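Cuaderno de taller, agosto. Mesa del biombo, tarde

Sigo con la pregunta de Gunnel: ¿puede una mano con dedos recoger una mesa después del café, sin que nadie vaya detrás arreglando el estropicio? Hoy toca lo más tonto de la lista, el vaso tumbado. En casa lo hago mientras hablo por teléfono y aquí me lleva la tarde entera (y media libreta).

He dejado el fieltro puesto. Sobre la mesa pelada un cilindro tumbado rueda con mirarlo, y prefiero pelearme con un problema cada vez.
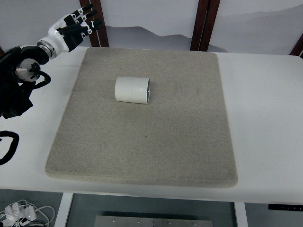 ¿Qué tarea doméstica está más cerca de poder dejársele a una máquina?
Pasar la aspiradora por un suelo despejado, que lleva años resuelto; lo de recoger objetos sueltos va mucho más atrasado.

Apunto los ajustes para que Sachiko no tenga que preguntarme otra vez: velocidad del brazo limitada a 180 mm/s, fuerza de cierre en 800 (unidades internas del controlador, ya sé, ya sé, hay que convertirlas). El vaso acostado se coge por arriba, con el pulgar cruzando por delante. Me gusta más esta pinza que la de la rutina vieja de Skulitik, que iba de lado y empujaba antes de cerrar.

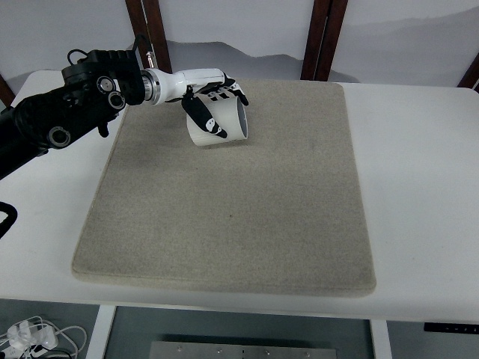 Taller de Brellano, agosto

Sachiko opina que levantar el vaso es lo de menos y que la gracia está en dejarlo de pie. Tiene razón, claro. Un camarero lo gira en el aire sin pensarlo, pero aquí hay que decidir cuánto rota la muñeca y en qué momento abren los dedos, ¡y abrir tarde es casi peor que abrir pronto! La trayectoria buena está guardada como 1252; la 116 la dejo solo para comparar, que nadie la borre, por favor.

Otra cosa que me ronda: el vaso es blanco y la mesa también. Para una persona da igual, pero 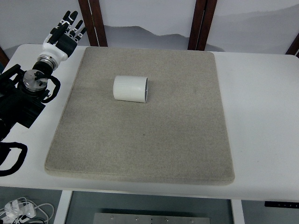

a la detección de bordes le sienta fatal, y el fieltro moteado nos está haciendo medio trabajo. En una cocina de verdad no habrá fieltro. Quiero repetirlo todo con un mantel de cuadros y con un hule brillante antes de que Gunnel enseñe nada a la gente de Sostis, que luego se entusiasman y piden lavavajillas completos.

Falta también probar con el vaso de pie desde el principio, agarrando cerca del borde. Con los dedos por encima se tapa la boca del vaso, y si hay agua dentro no sé yo.

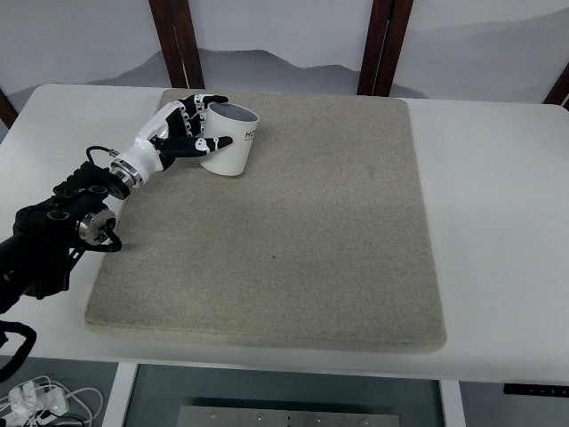 Foto: Sachiko Shibata / taller de Brellano

Mi respuesta provisional para Gunnel: como ayudante de cafetería, todavía no. Como aparato que repite un gesto en un sitio preparado, le veo futuro, y en el banco de piezas de Hirose lo pondría antes que en mi cocina.

Pendiente: pasar la fuerza a newtons, pedir el hule, mirar si el pulgar puede entrar un poco más bajo.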